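Mar 1, 2026
By Zofia Szewczyk

4. Planning the Equipment Purchase

4.1 Why we simulate before we buy

A small lab gets one real chance to spend its equipment money well, and we wanted to make ours count. Our plan calls for a single arm, a two-finger gripper and a sturdy table, to be used for furniture handling and assembly. Before asking any supplier for a quote, we built the whole workcell in simulation and ran the tasks there first. It was the most enjoyable part of the project, and it changed our shopping list more than any catalog did.

The first surprise was the table. We had set aside very little for it and nearly everything for the arm. Once we began moving wooden parts with legs attached, we saw how much room a part needs while it is being turned and set down — far more than its own footprint. We moved money from the arm line to the table and mount lines, and we have not regretted it. 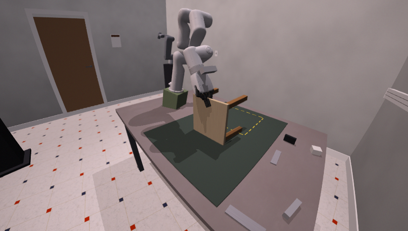 Figure 3. Simulated workcell with the arm holding a wooden part over the green mat. The yellow dashed outline marks the target region.

The second surprise was the gripper. Flat boards are kind to a simple two-finger design, so we dropped the three-finger model from the first draft of the budget. That freed up to 3000 dollars, which we put toward spare fingers, cabling and a longer service contract. We ran 142 trials across the candidate layouts, and the ranking of the layouts settled early enough that we felt safe ordering the mount in August.

4.2 What the simulation cannot price

Some costs never show up on a screen. Floor work, power, guarding and staff training came to 40 percent of our final request, and we urge other groups to ask about these items at the very start. The Matlow and Chauke layouts differed very little in hardware cost, yet Chauke needed a new power line and Matlow did not. We were delighted to learn this on paper — before a single crate had arrived.

Related items
Wirkik: notes on sharing one arm between two labs
Cultgate workcell budget, revised
Choosing a mount for a tabletop arm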